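Imprimir | Enviar por correo

El rapport en el papel pintado: notas para la charla
Simin Rezaei, 22 de noviembre

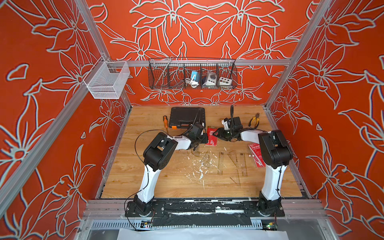 1. Motivo grande y escala
- Definir rapport: distancia vertical entre dos repeticiones.
- Lirios y hojas: contorno claro, fondo saturado. El ojo detecta enseguida un desfase en la línea.

2. Cálculo de tiras
- Altura de pared más 100 mm de margen para corte.
- Case saltado: alternar 2 rollos, A y B.
- Caso Burkari: 8 tiras, una perdida por empezar en la esquina - mencionarlo sin detenerse.

3. Esquinas
- Cortar y solapar 2 mm. No doblar la tira entera.

Comentarios

Ernness: ¿Vale lo mismo para vinílico?

Ranjbar: El solape en vinílico pide cola específica.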